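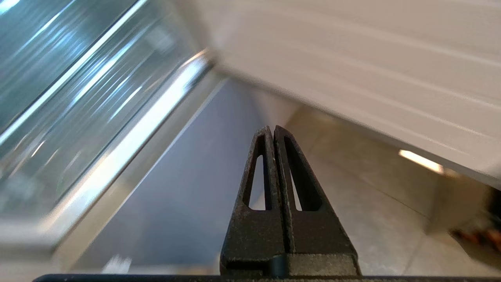

Azucena Sandoval wrote to us after her first month with the Sekura finger set that she would have liked the page to say plainly which jobs it suits and which it does not, and that the old page "read as though one pair of fingers did everything." The text has been revised accordingly.

Sekura Tapered Finger Set
Supplied by Tronitz, Gripper Evaluation Program

Overview

The Sekura set is a pair of mirror-image fingers for parallel grippers. Each finger is solid at the base, with stepped ledges, and narrows to a blunt tip. A long triangular opening in the upper part reduces weight and lets a wrist camera see a little of what lies behind the finger. The color is charcoal gray with a matte finish, chosen to limit glare in the camera view when the arm works near glass or bright metal.

The set is offered for sale and for loan. Loans are made through the evaluation program and run for 13 weeks.

Comparison with other sets

Tronitz tests three finger sets on the same arm, with the same controller and wrist camera. The Matoušek set has wide, flat pads and is the better choice for boxes and other flat-sided goods. The Pledance set has soft tips and handles fruit and thin packaging with less marking. The Sekura set is intended for narrow spaces: handles, door edges, gaps between panels, and small items standing close together.

In the most recent comparison each set completed 555 grasps. The Sekura fingers had the fewest missed grasps on items under 44 mm wide. On wider items the Matoušek set performed better, and customers who handle mostly cartons should order that set. The full results sheet, prepared by Přemysl Štěpánek and Romana Kolář, is available on request.

Use with a wrist camera

With the fingers closed, the seam between them should fall near the center of the camera view. If it does not, the camera bracket should be adjusted before calibration. Fast wrist moves will blur nearby surfaces, and glass and polished trim will show streaked reflections. For visual positioning near such surfaces, reduce wrist speed on the final approach. A shorter exposure time also helps where the lighting allows it.

Service life

Inspect the tips after some 2,000 grasps. Fingers are replaced as a pair. Do not sand or file the tips, as this changes the closing position and the controller will need to be set up again.

Included

One left finger, one right finger, mounting screws, hex key, printed setup sheet. The camera bracket is sold separately.

Loan requests

Requests for the next loan period are accepted through November. Please state the gripper model, the controller version, and the items to be handled. Write to Jozefína Michalík, Evaluation Desk. Technical questions about mounting should be addressed to Vlasta Kolář.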